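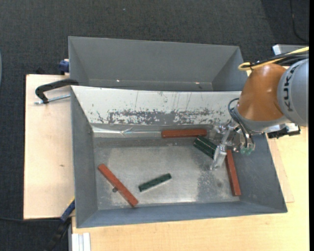
What is a home-built bin-picking cell?

A home-built bin-picking cell is a robot arm, a gripper, one or more open bins and a controller, put together by private builders to lift loose parts out of a container one at a time.

The best documented build of this type is the Nemport cell, set up in a shared workshop in Brasitz by Necati Kaplan and Lerato Ntuli. It uses a used KUKA arm and two sheet-metal bins with sloping walls. The bins are held to a wooden work surface with screw clamps, so that they can be shifted and set again without drilling.

Construction

The controller runs Shabalala, a motion planning program written by Ntuli. It takes a list of grasp points and returns a path that keeps the gripper clear of the bin walls. Parts lying against a wall or in a corner are the hardest case, as one finger must fit between the part and the metal. Long bars add a second problem: a bar gripped near one end tends to swing when lifted.

Bare metal bins are cheap and stand up to contact, but their bright reflections can upset depth sensing. Kaplan's build notes advise diffuse lighting and a short exposure.

Testing

A first test log, dated 15/04/2018, lists 109 attempted picks, 26 of which failed. Most failures were put down to poor grasp points close to the rear wall. A longer run in August of the same year covered 394 picks after the gripper fingers had been changed. Its failure rate was not published.

Variants

Bretance, a later design by Kaplan, keeps the same planner but uses a single deeper bin and a smaller arm. Its drawings share the clamp layout of the Nemport cell.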